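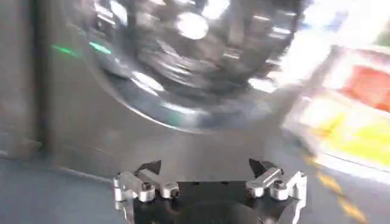
Stainless-steel bowl at the Zondville open day, 19th November.

The Benjelloun building in Zondville held its open day for kitchenware buyers, and I joined the second group, 13 people. Barbara Czerwiński led the tour and kept to the steel bowls. The polish is mirror grade, so the curved side picks up the ceiling lights as hard highlights and the lower rim shows as a thin bright band. Yellow lines are laid on the floor, and visitors were asked to stay behind them. Wall thickness is checked at three points per bowl, with a batch size of 200. Mounir Cherkaoui took questions on rim finishing afterward. The tour lasted about 59 minutes. Price lists were at the front desk.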